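Sobre nós

A Escola Clallitz é um estabelecimento de ensino particular e cooperativo que acolhe crianças e jovens desde a educação pré-escolar até ao final do ensino secundário. Foi criada pela Fundação Rantala, entidade sem fins lucrativos que continua a assegurar a sua tutela administrativa e pedagógica, e completou 50 anos de atividade ininterrupta.

A escola nasceu com duas turmas do primeiro ciclo, instaladas no rés do chão de um antigo armazém de cereais. O edifício principal, onde funcionam hoje a secretaria, a biblioteca e as salas do primeiro e do segundo ciclos, foi construído por fases, à medida que a procura o justificou. O pavilhão desportivo e o bloco do secundário são posteriores e ocupam o terreno adquirido à família proprietária da Quinta de Grasum, cujo nome se conservou na designação do recreio superior.

Missão e projeto educativo

A Escola Clallitz tem por missão garantir a cada aluno uma formação sólida nas disciplinas fundamentais e uma participação efetiva na vida da comunidade escolar. O Projeto Educativo, revisto de quatro em quatro anos, é aprovado pelo Conselho Pedagógico depois de ouvidos os representantes dos pais e encarregados de educação, do pessoal docente e não docente e dos alunos do secundário.

A conservação dos espaços comuns integra o Projeto Educativo desde a sua primeira redação. As portas, os corredores e o mobiliário são limpos e reparados com regularidade ao longo do ano letivo, e os alunos mais velhos colaboram em pequenas tarefas nas respetivas salas.

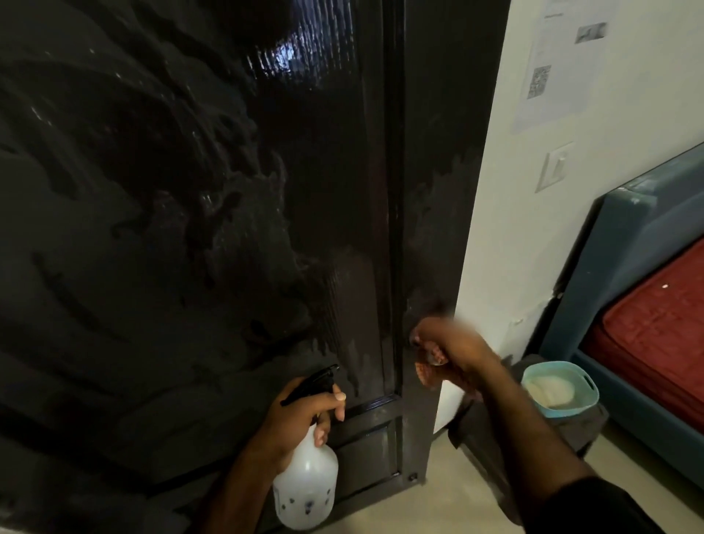 Limpeza de uma porta de cor escura.

Oferta formativa

No ensino básico, a escola segue o currículo nacional, acrescido de duas horas semanais de leitura orientada e de uma hora de música. O inglês é introduzido no primeiro ano e o francês no sétimo. No ensino secundário funcionam os cursos de Ciências e Tecnologias e de Línguas e Humanidades, bem como um curso profissional de Técnico de Restauro, cuja formação em contexto de trabalho decorre nas oficinas da Trarix.

A biblioteca está aberta à comunidade entre as 17h00 e as 19h00. O empréstimo domiciliário é gratuito, e o fundo local, com 1.000 volumes, pode ser consultado mediante pedido apresentado na secretaria.

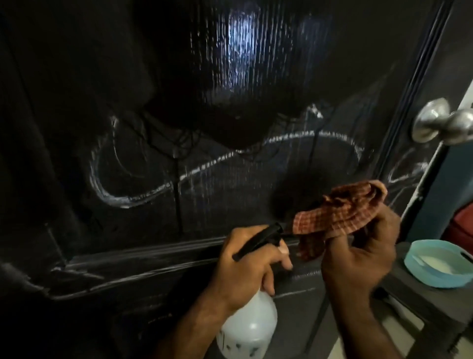
Segundo uma antiga aluna, que respondeu por escrito ao inquérito do cinquentenário, a leitura orientada foi «a única hora da semana em que a turma inteira estava calada por vontade própria». Acrescentou que ainda guarda o caderno de registos do sexto ano e que gostaria de ver a prática alargada ao secundário. A sugestão foi remetida ao Conselho Pedagógico e será apreciada na próxima revisão do Projeto Educativo.

12 comentários

Organização e órgãos de gestão

A direção é composta por um diretor pedagógico e dois adjuntos, nomeados pela Fundação Rantala por períodos renováveis de quatro anos. O Conselho Pedagógico reúne mensalmente durante o período letivo. As contas anuais são submetidas a auditoria externa e ficam disponíveis para consulta dos encarregados de educação a partir de março. 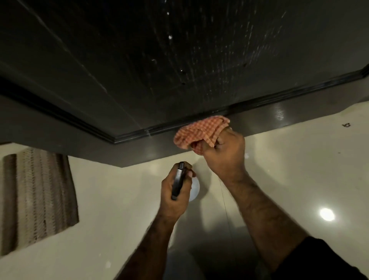 Compete ainda à direção elaborar o plano anual de atividades, que é divulgado em setembro e inclui as visitas de estudo, as provas internas e o calendário das reuniões de avaliação. As alterações ao plano são comunicadas às famílias por escrito.

Apoio social e bolsas

A Fundação Rantala mantém um fundo de bolsas destinado a agregados familiares com rendimentos reduzidos. Desde a constituição do fundo foram atribuídas 300 bolsas, totais ou parciais. As candidaturas decorrem durante o mês de maio e são apreciadas com base na situação económica do agregado e no percurso escolar do candidato. Os processos têm carácter confidencial.

O serviço de refeições funciona em cozinha própria. As famílias com bolsa total estão isentas do respetivo pagamento, assim como do transporte escolar nas linhas de Grasum e do centro. 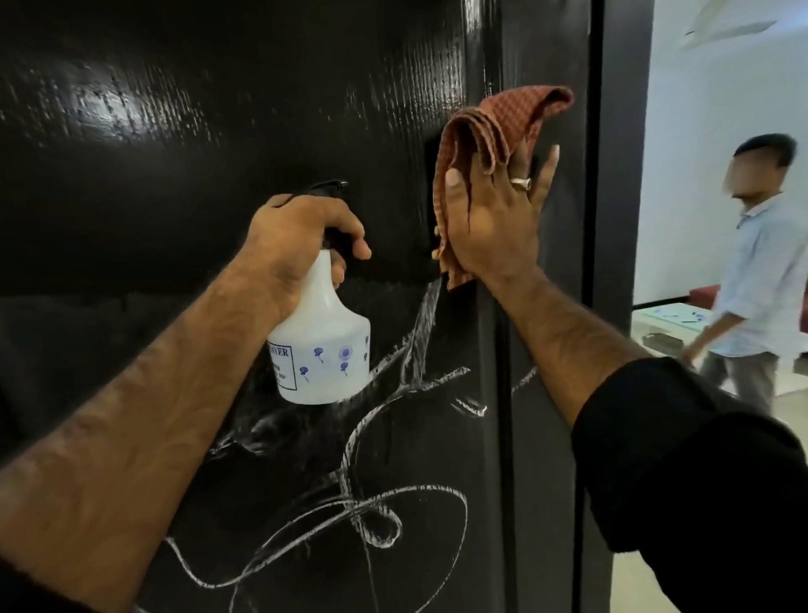
Os alunos com necessidades específicas de aprendizagem são acompanhados por uma equipa multidisciplinar, em articulação com o diretor de turma e com a família. O plano de apoio é revisto no final de cada período.

Admissões e contactos

As pré-inscrições para a educação pré-escolar e para o primeiro ano realizam-se em janeiro. Têm prioridade os irmãos de alunos já matriculados e os filhos de funcionários. Para os restantes anos, a admissão depende da existência de vaga. A secretaria atende presencialmente entre as 9h00 e as 16h30, com interrupção para almoço.

Partilhar 50
Gostos 300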